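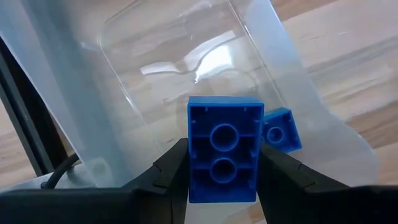

Clear bin or solid bin for brick picking demos? (and do you keep the messy ones?)

Tirnenix Community Boards > Small Arms > Teleop and Data Gathering

bench_magpie
Posted May 21, 2022

Hi all, long-time reader and very occasional poster, so be gentle with me. I've been recording teleoperated picks for a little behaviour cloning project at our makerspace in Rutherford, with toy bricks in a clear plastic bin on the wooden table, wrist camera on the arm. The job is as simple as I could make it: reach into the bin, pinch a brick by its sides, lift it, bring it over to the drop tray and go home again. I'm driving it all by hand with the Grorkano leader arm, and I have to say I've been enjoying myself far more than a grown adult should.

I have 248 episodes so far and I'm pretty pleased with how the grasps look from the wrist. With a brick standing upright between the fingers and the underside towards the camera, you can see the tubes inside it plain as day, and I can tell a longer brick from a square one just by looking at the tubes (two in the one I've got hold of, one in the little square one behind it). My hope is the policy will pick up on that as well, though I know hoping isn't a method.

My worry is the bin. It's see-through, with frosty patches along the sides, and it throws a big white glare when the ceiling lights catch it. The wood grain shows through too. I can't decide whether that's healthy variety or whether I'm making life miserable for a smallish network. Would you carry on, or swap the bin and start again before I get any deeper in? I'd also love to hear what everyone does with fumbled picks, as I've been deleting mine and I'm starting to feel funny about it.

Cheers, and sorry for the essay!

gumleaf_servo
Reply 1

Lovely clear view of the brick! I'd swap the bin, personally. I did a season of sorting with a clear tub and the policy got terribly attached to the reflections. It would line itself up beautifully as long as the light was where it had been when I recorded, and then somebody pulled the blind down and it went off to grab a bit of nothing in the corner of the tub. I moved to a plain grey tray from the hardware shop and the whole thing settled down. You're only at 248, which feels like a lot when you've driven every one of them yourself (my wrists remember), but it's an afternoon or two to do them over.

pocketful_of_bolts
Reply 2

I'm going to disagree with gumleaf, in a friendly way. If the bin you'll use in the end is the clear one, then record in the clear one! A grey tray gives you a policy that works in a grey tray. What I'd change is the light. Do a batch with the ceiling lights on, a batch with them off and a lamp on one side, then move the lamp. Turn the bin a quarter now and then. Slide it along the table so the planks run past it differently. The glare only becomes a landmark if it always sits in the same spot relative to the bricks, and you can spoil that with a five-dollar desk lamp.

gumleaf_servo
Reply 3

Fair point about the final bin, and I should have asked. bench_magpie, does it have to be clear? If you chose it since it was the tub in the cupboard, my vote stands.

bench_magpie
Reply 4

It was the tub in the cupboard. Guilty! But I've grown fond of being able to see into it from where I sit at the leader arm. With a solid bin I'd be leaning over the whole time, or steering by the wrist picture alone.

kelp_and_copper
Reply 5

Steering by the wrist picture alone is exactly what you should be doing, though, if the wrist camera is all the policy gets. I feel quite strongly about this one. When you peek through the side of the bin, you're using information the network will never have. Your hand makes some clever little correction for a brick that's hidden behind the one in front, and in the recording that correction has no cause at all. I hung a tea towel over the front of my bench so I couldn't cheat. My first day with the tea towel was dreadful and I was slow as anything, but the demos made more sense when I played them back.

On the fumbles: keep them, please, as long as you recover within the same episode. A pinch that slides off, then a little back-off and a second go, is gold. What I throw away is the stuff where I knocked the bin, or got lost and wandered about with the fingers open while I thought about lunch.

pocketful_of_bolts
Reply 6

Agree on the tea towel, half agree on the fumbles. I keep recoveries in a separate folder and mix them in at the end. When I left them all in together, my arm learned to fumble first and recover second, every single time, like it was part of the dance. Clustutby (our shared training box at the club, named after a typo) has a run in its history called "please just grab it".

kelp_and_copper
Reply 7

Ha! I've had that too. In my case it went away once I trimmed the recording so it started just before the bad pinch came loose, so the network saw the getting-out-of-trouble part and not much of the getting-into-it part. Fiddly work with a pot of tea, but worth it to me.

tinlid_tas
Reply 8

Jumping in with something duller. Have a look at how much of the picture your gripper covers. With both fingers and the body across the bottom, the brick in your grip also hides part of the one beside it. That's fine while you're carrying, but on the approach I'd check that you can still see a gap on both sides of the target brick. I tilted my camera mount up a bit after 297 episodes and then had to bin the lot, as the old view and the new view didn't get along in one small model. So if you're going to touch the mount, do it this week!

Also, write down which colour and size you went for in each episode. A text file is plenty. I didn't, and then I wanted to know whether the blue ones were going better than the rest and had no way to tell without watching everything again.

bench_magpie
Reply 9

Oh, that's a good one, and it stings a bit. I've been tipping in bricks by the handful and grabbing whichever I fancied. I'll start a text file tonight. I'm not going to touch the mount, I've only just got it to stop wobbling.

Does anyone have a feel for how many I should be aiming for? I keep seeing enormous numbers.

gumleaf_servo
Reply 10

I stopped at 3,003 for the sorting job, and only because I'd promised myself three thousand and then found three good ones left on the camera laptop. I'm fairly sure I had what I needed well before that. Train on what you have, watch where it goes wrong, and record more of precisely that. If it's missing bricks in the corners, spend an evening on corners.

kelp_and_copper
Reply 11

Seconding that. And shuffle the bricks between every pick, even when you're tired. Bricks leaning on the bin wall, bricks on their sides, bricks standing up with the tubes towards you like the one you're holding. It's very tempting to leave them in the nice graspable pile you've just made.

bench_magpie
Reply 12

Right, the plan as it stands: keep the clear bin (sorry gumleaf), borrow a lamp and shift it between batches, hang something over the front so I can't peek, and put the recoveries in their own folder for now. Then train once on Monday night before recording anything else. kelp, I may come back to you about the trimming.

gumleaf_servo
Reply 13

No offence taken, I'll be keeping the grey tray warm for you. Do post the first run, even if it's awful. Mine's still up in the November thread if you'd like to feel better about yours.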